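Relatório de andamento - projeto Udon
Para: Hauwa Usman, Gallden
13 de maio de 2019

Cara Hauwa,

Antes de mais nada, obrigado pela paciência com o atraso deste relatório. Abril foi um mês cheio, mas bom, e é com gosto que conto como andamos com a coleta de demonstrações. A tarefa principal continua a mesma da proposta: levar a maçã até o prato, com o escorredor de louça por perto para que o sistema aprenda a trabalhar com outros objetos ao redor. Já temos mais de 200 demonstrações gravadas, das quais 126 passaram pela revisão da Cuiping Su e estão prontas para o treinamento.

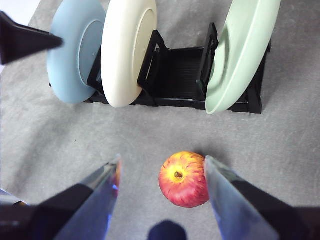 Vista da câmera do punho: maçã entre os dedos da garra e pratos no escorredor.

A revisão é a parte mais demorada, e confesso que a subestimamos no plano original. A Cuiping assiste a cada gravação do começo ao fim, marca o instante em que a garra fecha e o instante em que solta, e devolve ao Miłosz Baran as que têm falha de sincronia entre as câmeras. O Miłosz reescreveu essa parte do programa em abril e as devoluções caíram bastante - ficamos todos muito contentes.

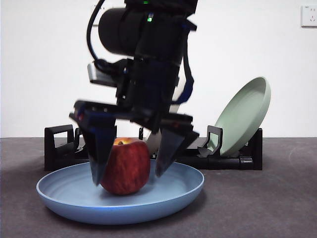 Quanto aos operadores, seguimos com 2 pessoas treinadas, o Zhenhua Yu e a Chunhua Deng, que se revezam ao longo do dia. Cada um tem seu jeito de se aproximar da fruta, e essa variedade nos interessa. Para o próximo período pedimos, se for possível, manter a verba de operação como está e antecipar a compra do disco para as cópias de segurança, que hoje ficam no servidor da Karkel e já ocupam quase todo o espaço que nos cederam.

Um abraço de toda a equipe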